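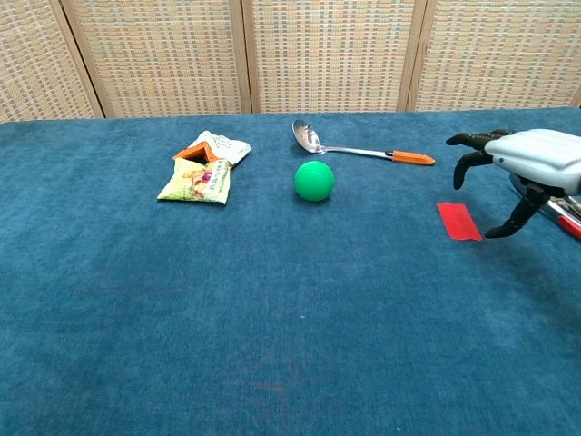

Serving spoon, orange grip, on the blue table cloth. Snack bag to the left.

1/ Notes on pile cloth as a table cover. The one on my work table is teal-blue with a short fuzzy pile, more carpet than tablecloth. I bought it as a remnant from Praster.

2/ Pile direction shows. Brush it one way and it reads lighter, the other way darker. Shade patches on this kind of fabric are usually nap, so brush before you reach for the cleaner.

3/ The reddish-brown patch near the front is a stain. Brushing does nothing to it. I have not identified the source.

4/ Method so far: 200 ml cool water, 3 drops of dish soap, white cotton rag. Blot from the outside in. Wait 80 minutes, then look at it in daylight. No hot water until you know what the stain is.

5/ Metal on pile: a steel spoon stays put better than it does on bare wood, and it makes no noise when set down. The drawback is crumbs. They sink.

6/ Snack bags therefore get folded shut or go in the trash. Mine is folded, badly – it has been twisted more than folded.

7/ The screen behind the table is woven, beige and cream with a dull orange, light tan wood posts. The weave holds dust. Soft brush attachment, lowest suction, top to bottom.

8/ Cloth weight is 315 grams per square meter according to the Nondari label. Heavy enough that the back edge hangs straight without clips.

9/ Next: the same blotting routine with an enzyme cleaner, probably in April.

Comments (3)

vidska_fan: Test the enzyme stuff on a corner first. Mine bled dye.

plainweave: What is the backing? Latex backing hates soaking.

tableside: Lint roller for the crumbs, then vacuum.

Search posts Search

Contact | © Parsons Table Notes | Back to top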